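Reading time: 4 min

3.2 Surfaces and edges in the folding area

Household folding is usually studied through the finished pile. We were more interested in the flat stretches between handling steps, when a person looks for the next edge to pick up. Our coders worked through 2,510 stills from the folding sessions and gave each one a surface label and an edge label. Where neither could be given, the still was marked "tone only".
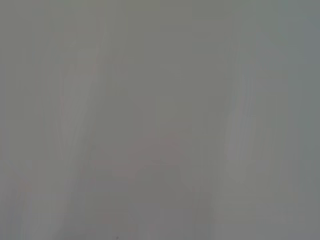
Coding was done by Silvana Honorato and Quyên Khổng, working separately. They were told to label what they could see and to leave the rest blank, even when the stills on either side made the answer easy to guess. In total, 1,167 stills received an edge label. Grey on grey gave the most trouble, and the two coders met four times to settle the wording of the guide.

An edge was coded as "clear", "soft" or "broken". A soft edge is one where the change from one surface to the next is spread over a shadow, as in Figure 4, where a pale, pinkish-grey surface meets a darker grey one along a diagonal. Fine, frayed fibres show near the upper-left end of the line, so the still also carries the secondary code "fibre".

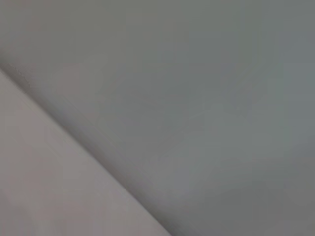

Figure 4. Soft edge between two plain surfaces. Photo: Namudix project archive.

The fibre code was added after the first 20 stills had been tried out. It records loose threads or fraying at a boundary and makes no claim about the material. Colour was noted in everyday words (grey, beige, pink) and was not measured.

Comments (2)

Reinaldo Barbosa: Did both coders use the same monitor? Greys can shift a lot from one screen to another.

Vanderleia Cavalcanti: Would like to see the full coding guide, especially the rule for "broken".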